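Switched the house from paper towels to cloth in November. A few notes for anyone thinking about it.

1/ I cut up old bath towels and two flannel sheets. No hemming. The flannel frays for the first three washes and then mostly stops.

2/ Dirty ones go in a bucket with a lid under the sink. I wash them with the regular towels on warm. Skip the fabric softener or they quit absorbing.

3/ Bacon grease is the one job I still use paper for. Ginette Coste told me she uses old newspaper. Haven't tried it.
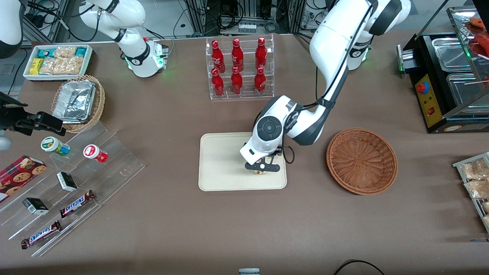
Beige tray on the brown tabletop.

4/ Keep the clean stack where the paper roll used to be. Mine was in a drawer for a month and everyone kept asking where the paper towels were.

5/ Windows: flannel, plus water with a splash of vinegar. The bath towel pieces leave lint.

6/ Someone asked about cost. A pack of paper towels at the Arley store was lasting us two weeks. We're still on the one I bought before Thanksgiving.

7/ Stained ones get a corner snipped off and move to the garage. Those are for the bikes and the mower.

Will post the bucket setup tomorrow if I remember.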